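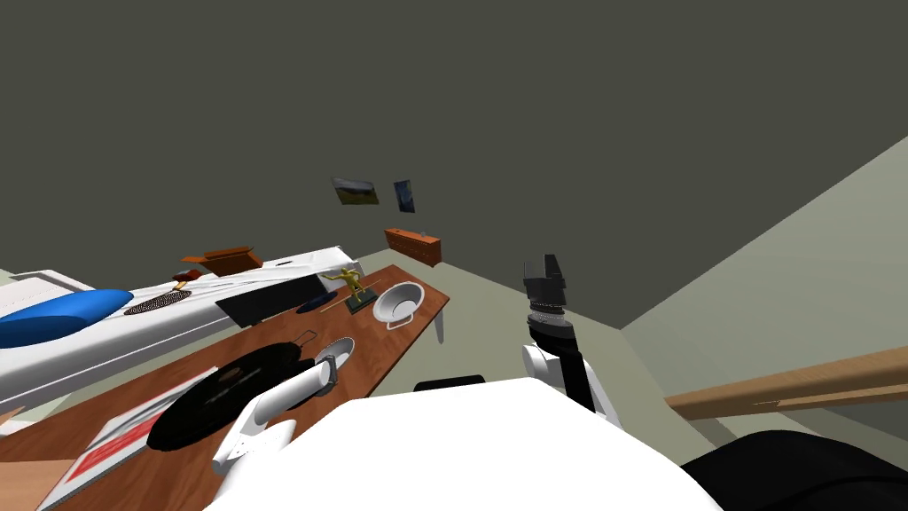
Unit 6: Tabletop Manipulation in Simulation

6.1 Setup
All work in this unit runs in the simulator. Load the Karnier scene set and select the two-arm model. Each run places objects on the table from a seed. Seeds 131 and 196 are used in lab; seed 318 is held back for grading. Do not edit object poses by hand.

6.2 Frames
Three frames matter: world, torso and gripper. Object poses are reported in world. The Lau planner expects targets in torso. Most failed runs last term came from skipping this transform, or applying it twice.

6.3 Choosing a grasp
A two-fingered gripper needs two opposing surfaces closer together than its maximum opening. For a frying pan, use the handle. For a plate lying flat, approach the rim from the side and check the fingertips against the table top. Large objects with long, irregular outlines are treated as obstacles in this unit — plan around them.

6.4 Collision shapes
The planner replaces each mesh with a convex hull. The hull of a bowl is filled in, so a grasp with one finger inside the rim will be rejected even though it looks clear on screen. Switch to the decomposed mesh for bowls only; it slows planning.

6.5 To hand in
Joint log and planner log for both lab seeds
The transform code from 6.2, with comments
One page on a rejected grasp and the contact pair that caused it

Reading before Unit 7: Tustari notes, chapter 2.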